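The gripper, month three

I had planned to be finished by September. The gripper had other plans, most of them involving M3 screws rolling under the bench at the Girkton workshop, where I rent a corner and a share of the kettle.

For anyone new: I'm building a two-fingered gripper I can hold in my hand, so that I can work out how it ought to pick things up before I trust an arm with the job. The arm is called Pitar. Pitar lives in a crate and has done nothing wrong so far.

What got done

New pads on both fingers. The first lot were too soft and folded up like old slippers. Tzu-hsuan Tam, two benches along, gave me an offcut of something firmer and told me to stop buying the cheap stuff. I have stopped buying the cheap stuff. I have not told her what the cheap stuff cost me in total (76 quid, if she's reading).

I also rewrote the bit of code that decides when to stop squeezing. It's 400 lines long and I understand most of them on a good day.

What didn't

The left finger still closes a hair ahead of the right one, so anything light gets nudged sideways before it's held. I've shimmed it, unshimmed it and sworn at it. The pads are already chipping at the edges as well - so much for firmer.

The clear tray is where the parts are meant to end up, 20 in a row without a drop. My best run is 11.

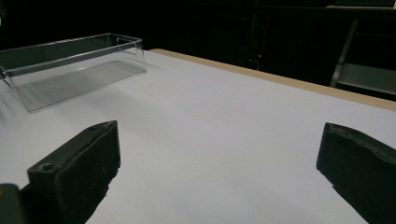
Next

Strip the left finger down, find the slop, and order more screws.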